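**Subject: Re: Partington to Pistdale without a car?**
**From:** Paora Ashby
**Date:** 21st April

Hi Ward, hi everyone,

Yes, you can do it, and yes, I'd do it again tomorrow! I've made that trip on buses and the one little train more times than my family thinks is sensible, so forgive the length of this. I'll go through Ward's message a piece at a time. I'll start with the luggage bit, because it's the quickest: one soft bag, gray, zipper, nothing with wheels. 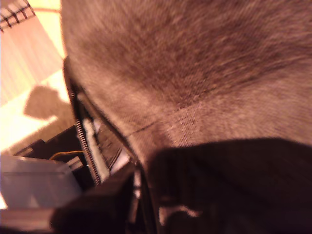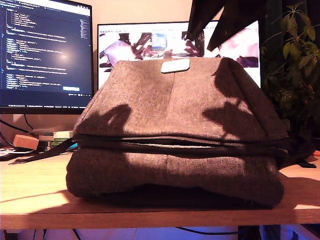
Now the trip itself, which is the fun part.

> On getting started, Ward Hoekstra wrote:
>
> Hello all. My sister has moved to Pistdale and I've promised to visit before the summer. I gave up driving in November (eyes, not choice) and I'm trying to work out whether I can get there from Partington on public transportation without it taking two days. The trip planner on the county site wants to send me all the way out to Ivbridge and back, which looks crazy on the map. Is it really that bad?

It isn't crazy, it just looks it. The planner is sending you to Ivbridge because that's where the train is, and the train beats the direct bus even with the detour. The direct bus (the 61) stops at every feed store and church parking lot between Partington and the river, and then it sits at the Lakville transfer lot while the drivers change over. I took it once on purpose to see the orchards and I was pretty stiff by the end of it. Lovely orchards, though.

So what I do is this. Take the 37 from Partington, from the stop outside the old post office, the one with the shelter. There's another stop by the library with the same number on the pole but that one's for the loop going the other way, and I stood there like a lemon my first time and watched my bus go by across the street. The 37 drops you at Ivbridge station, right at the side entrance. Then it's the train to Lakville, and from Lakville there's a connector van to Pistdale.

Sit on the left side of the train if you get the choice. You go along the water for a good stretch after Ivbridge and the right side gets a wall.

> I'm a bit nervous about the changes. If I miss a connection am I stuck?

Ivbridge, no. Ivbridge is an easy place to be stuck. The waiting room is heated, there's a coffee counter that does a decent grilled cheese, and the restroom is kept clean. Trains aren't frequent but they do keep coming until evening.

Lakville is the one to watch. The connector van meets the train in theory, and in my experience the driver does look for people coming off the platform before pulling out, but he can't wait forever. If the train is late, call the number on the back of the schedule. Do it from your seat while you're still moving! They can radio the van. I've done that on two trips now and both times it was still sitting there with the door open when I got down the ramp. If you wait until you're standing in the lot it's too late, and the next one is a long way off. There's a diner across the road that's fine for pie but closes after lunch, and after that you've got a bench and the pigeons.

I'd plan to be on the morning 37 the first time you do it. Later in the day you can still make it, but you're on the last van and that would make me chew my nails. Once you've done it and you know what the places look like, you can be as casual as you like.

> What about tickets? I couldn't work out from the website if I can buy one ticket for the whole thing or if I need three.

Two, if you have the senior card, and I'd get the card before you do anything else. You apply at the counter in Ivbridge or by mail. By mail took 30 days for me and I'd forgotten I'd sent off for it by the time it came. At the counter they take your picture and hand it to you the same morning, so if you have a friend who'd run you out there one day, do it that way.

With the card, the 37 and the connector van are both on the local pass, and the van is happy to take the same day pass you bought on the bus in the morning. Hang on to the paper slip. I put mine in my glasses case because I know I won't lose my glasses case (well, I know I'll go back for it). The train is separate and you buy that at the machine or from the window. Use the window. The machine asks you for the zone before it shows you the map of zones, and there's always somebody behind you breathing.

Bring some small bills for the bus too. The driver can't make change and the card reader on the older buses has its moods.

> Also, any thoughts on which day to go? She's home all week so it makes no difference to her.

School vacation weeks I'd skip, only because the train fills up at Ivbridge and you may not get your window. Otherwise any weekday is much the same. The weekend schedule is a different animal: the van only runs if you've reserved it by noon the day before, and they mean noon. My neighbor called at a quarter past and got a very polite no.

Do think about the weather a little. The platform at Lakville has a roof over one end only, and naturally the door of the last car opens at the other. I ride in the front car for that. If it's windy, wear a hat that ties.

> Last thing. I haven't been on a bus of any sort for years and I feel a bit foolish about it. Any advice for someone out of practice would be welcome. Also what do you carry? I have an enormous suitcase and that's all I have.

Ward, please don't feel foolish. I drove everywhere until I was well past the age of being brave about new things, and the first time I took the 37 I practiced the day before. I mean it, I walked to the stop and looked at it and walked home! Then I rode it for a couple of stops and got off and had an ice cream. By the time I did the real trip I already knew how the door worked and where to put my hand when it swings out by the bridge. If you can spare an afternoon, do a run out to Ivbridge and back with nothing to carry and nobody expecting you. You can get your card while you're at it.

Tell the driver where you're going when you get on. I do this every time, even now, and they'll nearly always call it out for you. The screens that are supposed to show the next stop are wrong about as often as they're right. And sit near the front, where the seats face inward. There's a pole there you can hang on to when you stand up.

As for the enormous suitcase, leave it home if your sister has a washing machine. There's no rack on the van, so whatever you bring goes on your lap or between your feet, and there are steps at Ivbridge between the bus side and the platform (there is an elevator, but it was out of order the last time I went through and it had the look of something that had been out of order for a while). I take a change of clothes, pajamas, pills, a book, a sandwich and a charger. Anything else I need I borrow or buy. Slippers are the one thing I'm always sorry I left behind, so those go in now too, with my socks stuffed down inside them.

A few odds and ends while I'm thinking of it:

- The clock at Lakville runs fast. Go by your phone.
- The connector stops at the clinic first and then Main Street. Main Street is the one you want for nearly anything in Pistdale, but ask your sister, if she's up on the hill the clinic might be closer.
- Coming home, the van leaves from the other side of Main Street, outside the hardware store. There isn't a sign.
- If you like birds, look out at the mudflats right after the train crosses the river. I had herons last time.

Does anybody on the list know if the new summer schedule is out yet? I've only got the winter one and the times by the phone may be different from the times on my sheet, so Ward, please check before you trust me on any of it. And if someone has ridden the 61 all the way through lately, I'd like to hear whether they've shortened the stop at Lakville. There was talk of it.

Write back when you've picked a day, Ward. I can be at the Partington stop to see you on, or ride as far as Ivbridge with you, I'm owed a grilled cheese anyway.

All best,
Paora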